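Home The Exchange Past Rounds Studio Diary FAQ Contact

Vundcombe Print Exchange: Your Questions

7 min read

Hi! I'm Delwyn Quinlan and I run the Vundcombe Print Exchange, which means I get a lot of email. Some of it is lovely gossip about ink and most of it is the same dozen or so questions, so I've put my answers here where I can fix them when I change my mind (I do change my mind, check back before you cut your block). If you're brand new, read the first couple and skip around after that.

What is a print exchange, anyway?

You make a small edition of one original print and mail it to me. Everybody else does the same. I shuffle them all up and mail you back a bundle of prints by other people, plus one of your own if you ask for it. It's a very old idea and I didn't come up with it. I joined my first one when I had been cutting lino for maybe a month, sent in a truly wobbly heron, and got back an aquatint so good I was embarrassed for a week. It's still over my sink.

How many prints do I send?

Six. Five go out to other people and one stays in the exchange archive, which is a grand name for the thing I hang on the wall when we have our show. If you'd like one of your own back in the bundle, that's a seventh and you need to write "return" on the back in pencil. In pencil, please! Ballpoint comes through.

What size?

The paper has to be 6 x 6 inches. The image can be any size you like inside that, and you can bleed it right off all four sides if you have the nerve. I've had people ask about circles, and yes, you can print a circle, but it has to be on square paper. I've also had people ask about "close to six inches," and my answer is that I stack these things and the big ones get their corners bent, so trim it.

What kinds of printmaking count?

Linocut, woodcut, wood engraving, etching, drypoint, collagraph, lithography, screenprint, monotype if you can stand making six of them that hang together as a set. Letterpress too, including all-type pieces, and I wish more people would send those. Rubber stamps you carved yourself are fine. Potato prints are fine if they're good potatoes.

Digital prints on their own aren't part of this one. I know that's a sore spot. A digital layer with something hand-pulled on top is welcome and I've seen some beautiful ones, so if that's how you work, come on in. Same with photocopy transfer. If you're standing there wondering whether your method fits, email me before you make the whole edition and we'll talk it over.

Does it all have to be one color?

No, go wild. Reduction prints are very welcome, though please remember you can't go back for one more once the block is gone. Pull a few spares early. I say this as someone who once finished a five-color reduction with exactly four good prints and had to start over with a different bird.

What paper should I use?

Something that will last. I use Kimberg printmaking paper in the 300 gsm weight for anything going through the press, and their thin one for hand burnishing with a spoon. You don't have to use Kimberg, I just know how it behaves and I'm too lazy to learn another. Please no construction paper (it fades so fast you'd cry) and no glossy photo paper.

Thin Japanese-style papers are gorgeous, and they do crumple in a bundle, so slip a piece of plain card behind each one if you go that way.

What about ink?

Oil-based or water-based, either is fine as long as it's dry when you pack it. Properly dry. I use Onum oil-based black and it takes its sweet time on heavy paper, especially in November when the studio is cold. Touch a solid area with a clean fingertip, and if anything comes off on you, wait longer. I have peeled apart stuck prints over the kitchen table and I don't want to do it again.

If you're printing big flat areas of dark color, put a sheet of glassine or tissue between each print. Wax paper from the kitchen drawer leaves marks, so leave that one out.

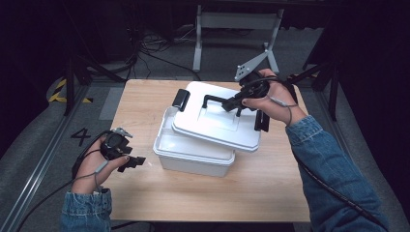 White storage box with the lid set at an angle.

How do I sign and number them?

Pencil, under the image if you've left a margin, on the back if you haven't. The usual way is edition number at the left, title in the middle, signature at the right. So the second of six is 2/6. If you printed more than six altogether, number it out of the whole edition and send me any six you like, they don't have to be in a row. Artist's proofs marked A/P are okay too, as long as they're as good as the rest.

People get tied up in knots over this and I'd hate for that to be what stops you. If you forget, I'll send you a note and we'll sort it out. I won't sign for you, though, even when you ask very nicely.

Is there a theme?

There's a word for each round, and you can lean on it or ignore it. The current one is Song. I picked it with birds in mind (of course I did) and already I've heard from somebody doing a kettle, somebody doing a church organ from the inside, and somebody cutting the whole of a lullaby backwards by hand in eight-point letters. I'm rooting for that person.

Do I have to be any good?

No! Beginners are a big part of why I keep doing this. What I do ask is that you send six prints that match each other as well as you can get them, clean around the margins, no thumbprints. A simple shape printed with care beats a complicated one that got away from you. Everybody's thumb ends up on one eventually, so fold a scrap of card over your finger when you lift the paper off the block. It helps a lot.

What does it cost?

Thirty-three dollars. That covers postage of your bundle back to you inside the country, the glassine, the folder, and a share of the hall rent for the show. If you live farther away I'll have to ask you for the difference on the mailing, and I'll tell you how much before you commit. I don't make anything on it, and if there's a bit left over at the end it goes toward snacks on opening night.

If the fee is what's keeping you out, write to me. I keep a couple of places free each round and I don't ask questions.

How many people take part?

The last round had 195 of us, which is frankly more than I ever planned for. I've set the limit at 300 because past that I'd never see my own floor again. When it's full I'll put a line at the top of the Exchange page and start a list for the next one.

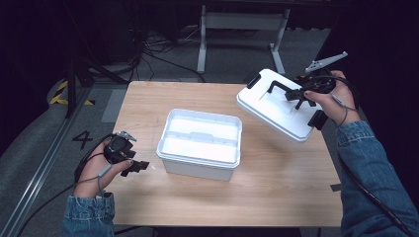
MAILING & SORTING

How should I pack my prints?

Flat, please, never rolled. Two stiff boards a bit bigger than the prints, prints in the middle inside a clear sleeve or a folded sheet of clean paper, boards taped together on all sides so nothing slides out. Then a padded envelope. Fold over the end of each piece of tape so I've got a tab to pull. You would not believe how much of my sorting week is picking at tape with a thumbnail.

Put a slip in with your name, mailing address, email, title, and method. Write it so I can read it. If your handwriting's like mine, type it.

Can I drop them off in person?

You can, if you're near Vundcombe. I'm usually in the studio until 4 p.m. and the door with the green mail slot is mine. Don't push anything through the slot, it's a tight one and it bends things. Knock hard, I have the radio on.

How do you decide who gets what?

It's mostly luck. I lay everything out in stacks and deal them like cards, then go back and check that nobody has five etchings and that nobody got their own sister (this has happened). I don't hold back the good ones for my friends. I can't do requests either, much as I'd like to. If you fall for something in the show, I'm happy to pass a note along to the artist, and plenty of private swaps have come out of that.

When will I get my bundle?

After the show comes down. I mail them in batches and send an email on the day yours goes. If you've had the email and three weeks have gone by with nothing in the mailbox, let me know and I'll start poking.

What if something arrives damaged?

Send me a snapshot of the print and the packaging and I'll see what I can do. Sometimes the artist has a spare. Sometimes there's just no replacing it, and I'm sorry in advance. Small dings at a corner disappear under a mat, and a light crease can often be eased flat under a heavy book with blotting paper on both sides for a few days. Don't iron it. I know somebody's aunt says to iron it.

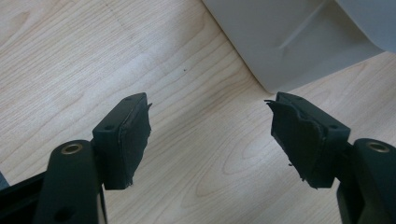 Pale wood grain, close up.

Can I sell the prints I receive?

They're yours, so I can't stop you, but it isn't really in the spirit of the thing. I'd feel sad if I came across one online the same week. Give them away, frame them, stick them in the bathroom, swap them again. You can't reproduce someone else's image on cards or shirts or anything like that without asking them first, and that part I do get stern about.

Can I post pictures of other people's work?

Yes, as long as you put their name with it. Every bundle comes with a list of who made what. Please wait until the show has opened, so people get to see their own prints on the wall first.

Can a class or a group join?

I'd love that. Each person counts as one place and sends their own six, but you can mail everything together in one parcel and I'll mail it back the same way. Label each set separately inside. For school groups I'm flexible on the fee and on the paper, so get in touch early and tell me what you've got to work with.

I signed up and now I can't finish. Are you mad?

No. Tell me as soon as you know, that's all I want. A late email is much better than me holding a gap in the stacks and wondering. If it's just a matter of a few more drying days I can nearly always wait, and if life has landed on you then I'll move your fee to the next round.

Can I use your press?

Sometimes! It's a small tabletop etching press and it's fussy about blankets. I open it up to locals when I'm between jobs of my own, and you'd need to come for a short lesson first so we both know your fingers are safe. Bring your own paper, already torn down to size, and an apron you don't care about. Ask through the Contact page and put "press" somewhere in the subject so I spot it.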